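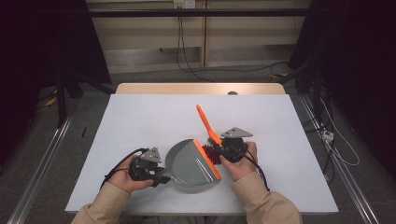 Mutua N. replied:
I'd keep the cork, Lilian. We have had it in our kitchen since we moved in and I have never regretted it. It is easy on the knees and quiet. The one place it wore out was by the back door, where grit comes in on shoes.

Category: Home & Garden > Floors
14 replies | Print this thread | E-mail to a friend

Lilian_Mbwambo wrote:
Thanks. The grit is my main worry. Our back door opens straight onto gravel and there are two dogs. The house is on the Curnalden road, so it's dusty all summer. The kitchen is 141 square feet and I was quoted 700 dollars for the cork alone, without the labor or the sealer. Sheet vinyl came in a good deal lower.

Faith M. wrote:
Go with the vinyl. I know people here don't like it, but I had cork in my last place and the finish was gone in front of the sink in under three years. You are supposed to reseal it and that means being out of the kitchen while it cures. With dogs I wouldn't bother.

Mutua N. replied:
Which finish did you have? Ours is a water-based polyurethane, two coats on top of what came from the factory. It got redone once and we ate at my sister's that weekend. I don't think that's a lot to ask of a floor.

Faith M. wrote:
It was there when we bought the house so I can't tell you. Could have been wax. I still say vinyl.

NoemieR wrote:
If it was wax then it isn't a fair comparison. Wax on cork in a kitchen needs doing all the time.

Lilian, whatever you pick, put a long mat inside the door and another one outside. Sweep before you mop, every time. Most of the scratches I see on soft floors come from people pushing a wet mop over sand. And put felt on the chair legs.

muthoni_mugo wrote:
Agree about the mats, not about the felt. Felt picks up grit and then it works like sandpaper. I use the slip-on rubber cups. Check first that they don't stain, some of them leave a dark ring on vinyl.

NoemieR wrote:
Felt is fine if you change it. I do mine every May when the windows get washed.

Lilian_Mbwambo wrote:
Has anyone bought from Trimau? They have a cork plank that clicks together and the man at the store said I could do it myself over the old tile.

Mutua N. replied:
Haven't used theirs. Over tile you have to fill the grout lines or they can show through later. Ask for the spec on how flat the floor has to be. I would go for glue-down in a kitchen anyway. Click planks can swell at the joints if the dishwasher leaks.

Faith M. wrote:
One more reason for vinyl.

Lilian_Mbwambo wrote:
I brought home a sample of each and put them down by the back door. They're staying there for a couple of weeks and the dogs can walk on them. I'll post what they look like after.

Share (2) | Reply | Report this post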